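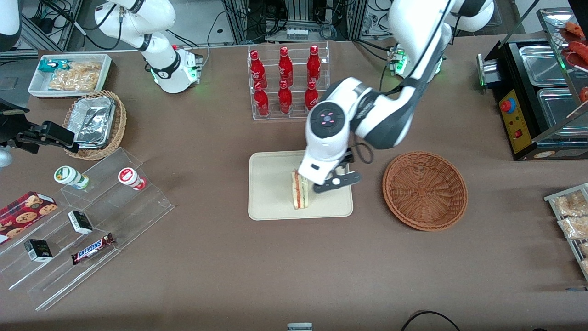

*A sandwich tray, an empty basket and six red bottles in a clear rack on the snack counter.*

The snack counter at Gridstead opens at 6:30 in the morning, and by then Marlene Barbosa has already moved everything on it at least once. She runs the counter for the people who rent desks in the building, and she also takes in small jobs from shops that want their own counters laid out. Her rules are few. Food that has to be eaten the same day goes on a tray, by itself, where it can be seen from the door. Packets go on steps. Anything that stacks goes in a basket.

The sandwich rule is the one she argues about most. She stands a cut sandwich on its edge so the filling faces the customer. Laid flat, she says, it is a square of bread and could be anything.

Drinks are at the back. A clear rack keeps six bottles in two rows, with the back row a little higher, and takes up less room than a crate. Barbosa tried a metal rack from Leltex first and gave it away after a month. It was sturdy enough, but it hid the bottom half of every label.

The baskets came later. She bought her first ones for $3 each when a bakery in Hokberg closed, and found that foil containers sit well in them. They slide around on a bare tabletop and the top one always ends up on the floor. An empty basket stays out too, ready for fruit or rolls, depending on what the delivery brings.

Most of the work goes into the stepped stand. It is clear acrylic with thin dividers, and it takes up more of the table than anything else she owns. Pirmin Ruchti, who buys for three small shops and has borrowed the layout for all of them, was doubtful about it.

"I thought it would look like a drugstore," he says. "Then I put candy on it and people stopped asking me where the candy was."
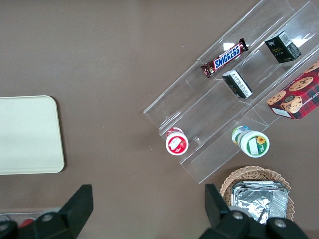
Barbosa likes to set the stand at an angle when there is room, so that someone walking past gets a view down the shelves. Chocolate bars go high. Round tubs and cups go in the lowest trough, where the divider stops them from rolling into each other. Big cookie boxes are the hard part – they cover two steps at once and block whatever is behind them, so she puts them at one end.

She refills up to 20 items in a morning and wipes the shelves with a dry cloth after that. Fingerprints show on acrylic more than on glass, and paper towels leave scratches. Ruchti uses an old T-shirt.

In June she plans to add a second table for hot drinks. The stand will stay where it is.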